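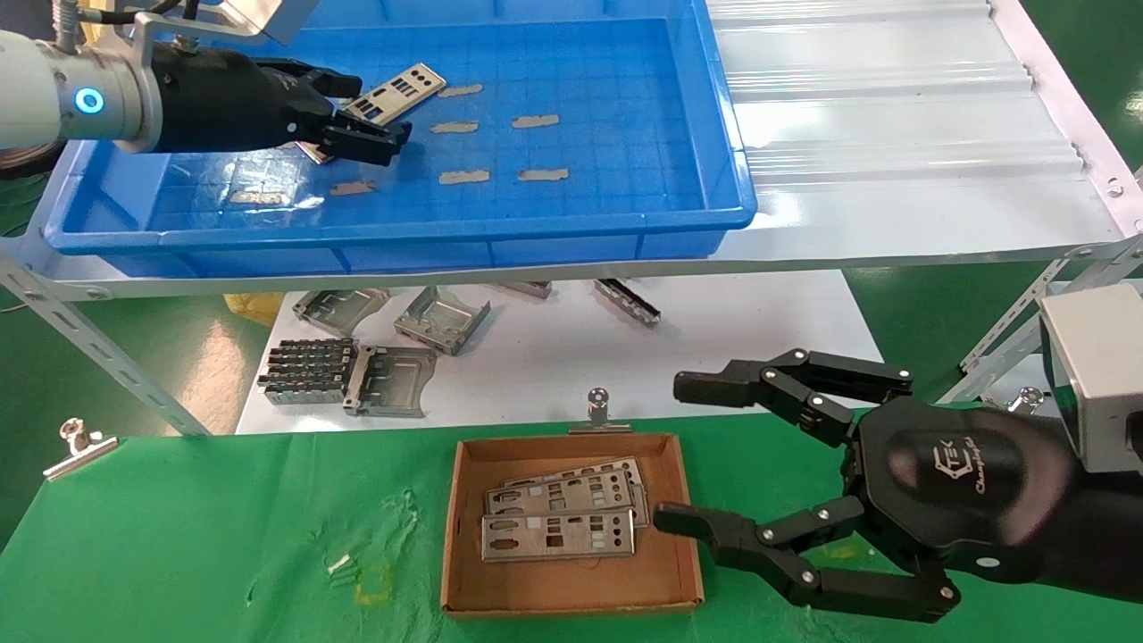
*Hand on an I/O shield plate, one edge up, over the blue tray.*

2021-11-16

Spent nearly all of today on the plates again. The chore, for Roksolana and anyone else who hasn't been following: I/O shield plates go from the blue tray to the cardboard box, and on the return runs they go from the box back to the tray. A person does it while thinking about lunch. Bitura would like to know by February whether a machine can do it while nobody thinks about anything, and I'd quite like to know too!

Numbers first so I don't lose them. We've now logged 300 tries with the fingered hand, out of the 2000 we promised Milan, and 139 were clean by Daryna's rule (one plate, no drop, no re-grip, set down where it should be). That's less than half. It felt like more while I was standing there, but I suspect I remember the nice ones.

What goes wrong, in the order it annoys me:

- Getting under the edge. These plates are thin and lie very flat, and the fingertips tend to push a plate along the tray before they get any hold on it. Going in low from the near side and tipping the plate up is much better than trying to pinch it from above. Orest changed the approach angle after the first lot and I could see the difference straight away.
- Stacked plates. Coming back from the box, two sometimes travel together. The cutouts catch on each other (I've done the same thing by hand, so no blame).
- Shine. The plates are mirror-ish and so are the small parts, and the depth picture goes to porridge whenever a light lands on one.
- The small stuff on the shelf below the tray. We haven't let it try the pin strip or the connector block at all. I said to Daryna that if it can't do plates there's no point, and she said the connector block might be easier because it has proper sides to hold. She's probably right, annoyingly. Try it next week.

Yaroslav came past and asked the question everyone asks, which is when it'll do his washing-up. I told him I'd sooner trust it with these plates than with a wine glass, and I don't trust it with these plates. But I've been chewing on that since. A plate in a tray and a plate in a sink aren't such different jobs: find the edge, get a finger under it, keep hold, don't hit the one next to it. The sink has water and suds and a fork at the bottom, and every house has a different sink. Here I get the same tray every morning and we're still at 139. So my answer for the kitchen is no, not yet, and for our bench it's "some of it, with somebody standing there".
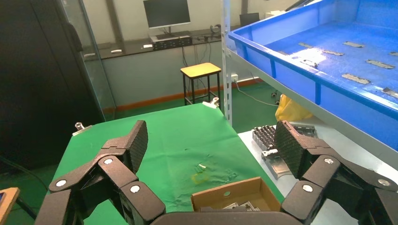 Household jobs are mostly soft things, and I think that's where the workshop people (me included) kid ourselves. We test on metal and then talk about laundry. I'd like to run a few tries that have nothing to do with plates, starting with flattening a cloth. We have one ready: the green cover on the table has wrinkles all over it, even with the little clips along the edges, and I've smoothed it myself more times than I can remember. Let the gripper have a go. Those diamond-textured pads ought to get some purchase on fabric, at least if the fingers come in shallow and close slowly. If it can leave the cloth flatter than I do, I'll eat my words about laundry. Orest reckons it'll drag the whole lot towards itself, box and all. Could be! Take the box off first.

Money, briefly, as Milan keeps asking. The quote from Skident for a second set of fingertips came in at 2000 euros, and I don't want to spend that until we know if it's the tips or the approach. My money's on the approach. Antoniuk's people swear by softer pads for sheet metal, so I've asked whether we can borrow a pair for a fortnight.

To do:

- [ ] split the 300 by direction (tray to box / box to tray), the single total hides too much
- [ ] re-run the tray direction with the blinds down, see if the shine matters as much as I think
- [ ] connector block, twenty goes, Daryna to mark them
- [ ] cloth test
- [ ] ring Grulia about the loan cupboard key
- [ ] Orest: please write the new approach angle in this book, it's only on your laptop

Stopped when the last batch was logged. Left hand controller needs restarting before anyone runs it tomorrow.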